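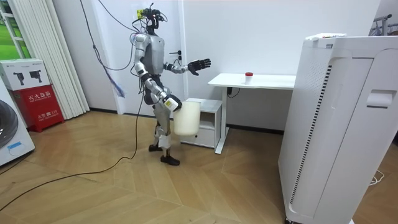 Rutico will begin selling its Plinel line of small-room furniture in May, starting with a desk and a low cabinet for people who work, study and store household things in the same room. Both pieces come in white and are sold separately. The desk has a flat rectangular top on a thin metal leg frame, and the small cabinet can stand directly beneath one end of it, with its open shelf at the top and its drawer at the bottom. Placed against a wall on a light parquet floor, the two take up one side of the room and leave the middle free.

The line was drawn up for apartments where a spare room has more than one job. Customers in Rutico's Marnen store had been asking for a desk that did not fill the room and for storage that could go under it without blocking the chair. The company's existing desks have closed side panels, and most of them are too heavy for one person to shift when the floor needs cleaning.

The Plinel desk is 50 inches wide. The frame is open on all sides, so a cord can drop from the top to a wall socket without passing through a hole or a cable tray. There is no fixed left or right side, and the cabinet can go under either end or stand by itself next to a bed or a sofa. Assembly of the desk takes 8 bolts, which are supplied along with the wrench. The cabinet arrives put together except for the handle-free drawer, which slides in from the front. A recessed line along the drawer takes the place of a knob, so nothing sticks out at knee height.

The open shelf was left without a door on purpose. In trial homes, people used it for paper, chargers, cleaning cloths and other things they reach for several times a day, and kept the drawer for what they wanted out of sight. The first version of the cabinet had two drawers and no shelf. Most households in the trial left the upper drawer half open, and it was dropped from the final design.

Both pieces can be wiped down with a damp cloth and mild soap. Rutico advises against bleach and scouring powder on the desk top. Spare bolts and drawer runners will be kept in stock and can be ordered by mail or picked up at the store.

The desk and cabinet carry a warranty of two years from the date of purchase. Delivery within Marnen is included in the price. Outside the city, orders are handled by Ryu, the delivery company that already carries Rutico's shelving and bed frames, and shoppers will see the delivery charge before they pay. Old desks can be taken away on the same trip if this is requested when the order is placed.

A display room with the full line will open at the Marnen store in the same month – it is on the ground floor, next to the lighting section. A narrower desk and a wall shelf in the same white finish are planned for the fall.

About Rutico

Rutico makes and sells furniture for small homes. Its range includes desks, shelving, bed frames and storage. The company is based in Marnen, where it runs its workshop and store.

Press contact: Rutico Press Office, Marnen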